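Unit 5: Corn as a Field Crop and as a Vegetable
Handout for the second half of the term

Sweet corn and field corn are the same species. The difference that matters to the eater is in the kernel. In field corn, sugar made in the leaves moves into the kernel and is turned into starch. In sweet corn, one or more genes slow that step, so the kernel stays sugary for a while and can be eaten fresh.

Terms to know
Silk - the threads at the tip of the ear. Each one leads to one possible kernel.
Tassel - the male flower at the top of the plant.
Milk stage - the kernel gives a cloudy juice when pressed with a thumbnail.
Dent - the dimple that forms in field corn as the kernel dries.

Pollination
Corn is pollinated by wind. A single long row does poorly because most of the pollen blows past it. Plant in blocks of at least four short rows. Gaps on the ear usually mean that some silks got no pollen. Hot, dry weather while the tassels are shedding has the same effect.

The Nallero plots
We will use the Nallero plots for the yield exercise. Plot A gave 394 ears and Plot B gave 237. Both had the same seed and the same spacing. Plot B was one long double row on the windy side of the Dromberg road. Work out the difference as a percent of Plot A and bring it to section. Show your steps.

Storage
Sugar loss starts at picking and goes faster in warm air. Older types lose their sweetness quickly on a kitchen counter. Newer types hold longer in the cold, but the skin of the kernel gets tougher. Keep the husks on until cooking.
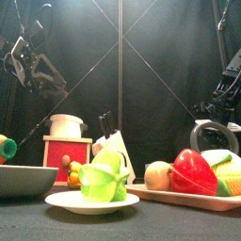
Issahaku disagreed with the advice on husks when we covered this in September, saying that at a market stand buyers peel them back anyway, and that fast cooling matters far more than the husk. The point is fair for large growers. For home use, follow the handout.

Reading
Prikell course pack, chapter 14, up to the section on popcorn. Skip the tables on seed treatment.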